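Home | Kitchen | Pantry | Care Guides | Journal | Cart (0)

We use cookies to remember what's in your cart and which pages people read. Accept | Settings

Rurlow Seasoning Wax for Carbon Steel and Cast Iron

Small round tin, 100 grams. Made in our workshop by Ea Skov and Slamet Entili.

If you've ever rubbed a pan with cooking oil, baked it, and pulled out something with sticky amber freckles all over it, you know why we started making this. Oil is runny. It pools in the corners and crawls into drips before it has a chance to set. Our wax starts out firm, softens when it meets a warm pan, and goes on so thin that you'll wonder if you used any at all (you did!).

The blend is grapeseed oil, sunflower oil and beeswax. We tried a version with flaxseed a few years back and it looked gorgeous for a month, then came off in flakes. Grapeseed is a bit less glossy, but it hangs on, and it doesn't smell like a paint shop while it bakes.

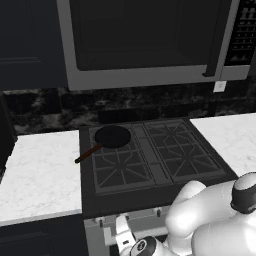
How to use it

Wash the pan, dry it, then warm it in a 200°F oven until it's comfortably hot through an oven mitt. Rub on a dab the size of a pea with a lint-free cloth. Get the outside and the bottom too. Now take a clean cloth and wipe it all off as if you'd put it on by mistake. Bake upside down at your usual seasoning temperature for an hour and let it cool in the oven with the door shut.

One coat is plenty for a pan you cook with all the time. For bare metal, do three or four coats, and don't worry if the color comes up patchy. Carbon steel goes bronze, then blue-brown, then a sort of mottled coffee, and Slamet's favorite crepe pan has looked like a map of the moon for as long as we've known it. It cooks beautifully.

For everyday care, wipe a very small amount onto the pan after washing, while it still holds some heat from drying. No baking needed.

What it works on

Cast iron, carbon steel, woks, griddles, waffle irons with iron plates, the blades of carbon steel knives. Please keep it off nonstick coatings and enamel, where it'll only turn gummy. If your pan has a wooden handle, take the handle off before it goes in the oven, or use the stovetop method on the card inside the lid.

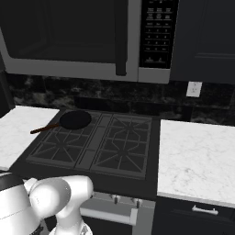 Over-the-range microwave, stainless finish.

Details

Net weight: 100 g
Batch size: 202 tins
Ingredients: grapeseed oil, sunflower oil, beeswax
Keeps: 2 years in a cool cupboard
Tin: steel, screw lid, refillable
Goes well with: Siriwan cotton cloths (pack of 7), Sturier pan scraper

The wax may get a pale bloom on top in cold weather. Rub it with your thumb and it disappears. In summer it can go soft in the mail, so stand the tin upright overnight before you open it, or you'll be wearing it.

We pour on Friday mornings and ship the week after. The November batch has a slightly darker yellow than the last one, thanks to some very fine late beeswax, and we love how it turned out. Same recipe, same hardness.

Reader comments (4)

Yabsira Dinsa
Used this on my grandmother's skillet after stripping it down to gray. Four coats and eggs slide around like they're on ice. I've got most of the tin left!

Signe Juhl
Does it work on a grill grate, or does it just burn off?

Ea at Rurlow
Hi Signe! Cast iron grates yes, though the hottest spots will need a fresh wipe more often. Do it as the grill cools down.

Lærke Zoëga
Good stuff, but the lid is a pain with greasy hands. I keep a rubber band around mine.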